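4.3 Washing and Drying Knit Shirts

Applies to Prernent washer-dryers with the Futedum control panel, firmware of January 2018 or later. For woven shirts see section 4.4.

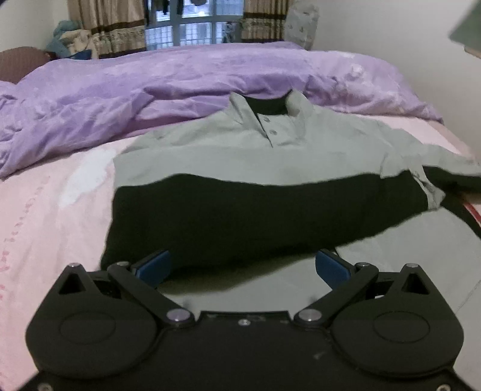
The Knits program uses a slow drum rhythm and a limited spin. It is intended for polo shirts, T-shirts and light sweatshirts in cotton or cotton blends. Do not use it for wool, which has its own program (section 4.6).

Before you start

1. Read the care label. If the label shows a crossed-out tub, do not machine wash the garment.
2. Close zippers and hooks. Unfasten all buttons, including those on the placket.
3. Turn dark and printed garments inside out.
4. Unroll sleeves and turn collars down.
5. Treat marks on the collar with liquid detergent and leave for 14 minutes.

CAUTION: Do not load garments that have been treated with solvent, gasoline or dry-cleaning fluid. Vapors can ignite inside the drum.

Running the program

1. Load the drum to no more than half its height. A full drum will leave creases that the dry phase cannot remove.
2. Add detergent to compartment 2. Leave the prewash compartment empty.
3. Close the door until the latch clicks.
4. Turn the selector to Knits. The display shows the default program time of 97 minutes (wash and spin only).
5. To add drying, press Dry once for Damp or twice for Cupboard. The display updates to the new total.
6. Press Start. The door lock indicator comes on.

Note: The program time is recalculated after the first fill. A change of a few minutes at this point is normal – the machine has weighed the load.

Note: The Damp setting is recommended for any knit with a ribbed collar. Cupboard drying may cause the collar to shrink faster than the body.

Changing the drying time

The dry phase can be set by time instead of by level. Hold Dry until the display flashes, then use the plus and minus keys. The maximum for Knits is 60 minutes. If a longer time is needed, the load is too large. Divide it and run the program again.

Finishing

1. Remove the load as soon as the end signal sounds.
2. Lay each shirt on a flat surface and smooth it from the collar toward the hem.
3. Pull the side seams straight by hand. Do not stretch the ribbing at the cuffs.
4. Allow damp shirts to dry flat, or on a wide hanger with the top button fastened.
5. Clean the lint filter (section 6.2).

CAUTION: Metal buttons and zippers may be hot after a dry phase.

If the program stops early

Code F2 on the display means that the drain filter is blocked. Turn the machine off, wait for the door lock to release, and follow section 6.3. Do not force the door. If the code returns after the filter has been cleaned, contact Saavedra Service and quote the serial number from the plate inside the door.

Text: Imani Lindgren. Technical review: Lenni Räsänen. Revised February 2018.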